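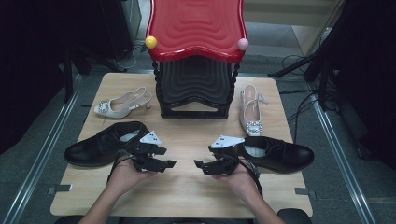

Both hand grippers over the table, marker plates on top, two pairs of shoes and the stools.

Workshop Boards > Home Builds > Grippers and End Effectors > Hand-held pair, pad wear

skurkgate_ig wrote:
Build log, part 2. Both grippers are printed in black, linkage arms, cables run down past the wrist. Tracking is from the dotted plates. The controller is an Irkeo board, logging at 82 Hz. The shoes are for practice on straps and patent finishes, which the pads hated in April. Firmware is on the Kakivdale branch. Comments on the pads welcome.
Ignacio Halvorsen

birdie_k wrote:
Felt is the wrong material. It sheds at the edge and the grip force drifts as it thins. I went to cast silicone, 2 mm, and stopped replacing pads.

skurkgate_ig wrote:
Silicone grabs patent and then lets go all at once. I logged 14 slips in one evening with it. Fuzzy pads slide early and I can feel it through the handle.
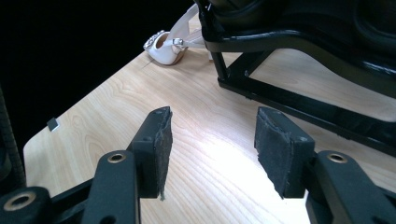
How often should the pads be changed? Every 2,000 closures, or sooner if the facing has pulled away from a corner.

ambrose_fan wrote:
That interval depends on jaw force. Mine runs the Ambrose spring set and the facing is done well before that. Also check the screws on the pads, they back out.

birdie_k wrote:
Still disagree on material. A slip you can feel is still a slip. Try silicone with a light texture before you write it off. What do you clamp on a slingback, the strap or the heel?

skurkgate_ig wrote:
The rear section, where the strap meets the heel. Strap alone twists.
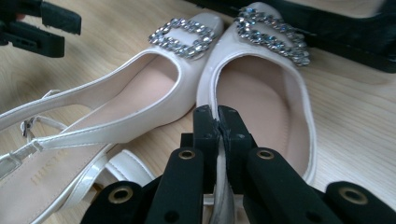

Fingertips closed on the back of the right shoe, buckle end facing away.

birdie_k wrote:
Fine. I'd still want the force log next to it. Post the CSV and I'll run it against mine.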